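Anel Mokoena folds on the bed, and she wants that understood before we go any further. She has a perfectly good table in the next room and she won't use it. "A table makes you stand up straight and feel like you're at work," she tells me, moving a stack of pillowcases so I can sit down. "A bed is forgiving. You can get the whole thing flat and walk round it."

I'd come over to her place in Prestudbridge because of a class. Anel teaches people how to look after knitwear, mostly in the back of a yarn shop called Yimyam, and a friend of mine came home from one of her evenings and threw out every single hanger in her closet (well, nearly every one – the coats got to keep theirs). I own a lot of sweaters and I treat them terribly, so I asked if I could come and be told off in person. She said yes, come at four, and bring the worst one.

The worst one was a navy cardigan with shoulder points you could hang a hat on. She held it up to the window for a while and said nothing, and I have rarely felt so judged!

"Hanger," she said eventually.

Hanger, I admitted.

"Everybody's got one like this. Knitting is loops. You hang loops up by two corners for a whole winter and they're going to go where gravity tells them. So you fold. It's not complicated, people just don't like doing it."

I asked what it is people don't like, and she laughed and said it was the bit before the folding. They want to grab a sweater out of the basket and start bending sleeves in midair, and then they wonder why it comes out lopsided. Her first rule is to lay it down, neckline away from you, and leave it alone for a second. Then you smooth from the middle out toward the sides with a flat hand, and you don't pull. She's very strict on the pulling. She once spent most of a class on it.

"If the shoulders are a bit rumpled, pat them," she says. "Pat, pat. You're not ironing. With the fuzzy ones especially, you drag your hand over that and you've moved the yarn about, and now it's all combed one way and it looks like a dog that's been out in the rain."

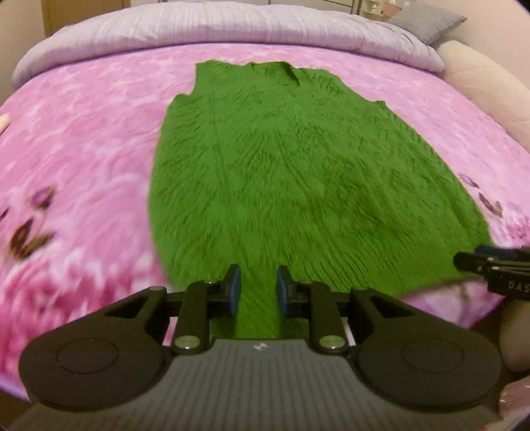
Fuzzy knits are her favorite to teach with, as it happens, and she'd happily talk about them until dinner. A smooth, thin merino will hold a crease wherever you put it, so you can be quite precise and pleased with yourself. A shaggy one won't. It springs back, it's bulky at the hem, and if you fold it in thirds the way the videos show you, it turns into a sort of loaf.

"Halves," she says firmly. "Sides in a little, sleeves down the back, then bottom up to the top, once. Stop there. If it's big and puffy, let it be big and puffy. Give it its own shelf."

I said I didn't have that many shelves. She said I probably had too many sweaters, then – and she may have a point, although she's hardly one to talk. When she moved here from Algate she had 31 of them, and she knows the number because she wrote it on the side of the boxes. She's down a few now. The ones that went, she says, were all ones she kept for the color and never wore, and she only misses a mustard one.

The color of the bedspread matters too, apparently. She likes a busy print underneath when she's sorting, something with big flowers on it, and a plain sweater on top, so the outline jumps out at her and she can tell straight away if one side has gone wider than the other. On a white sheet, she says, a cream sweater just vanishes. I'd never once thought about this and I have now thought about it every laundry day since.

We did my cardigan last. She showed me how to dampen the shoulder points with a cloth, press them down with her fingertips and leave it lying flat overnight. She wouldn't promise anything. "It might come back some of the way. Try it in February, when you're bored of it anyway, and if it's still got horns, wear it in the garden."

Before I left she made me fold it myself, start to finish, while she drank her tea and watched. I pulled the left sleeve. She made me do it again.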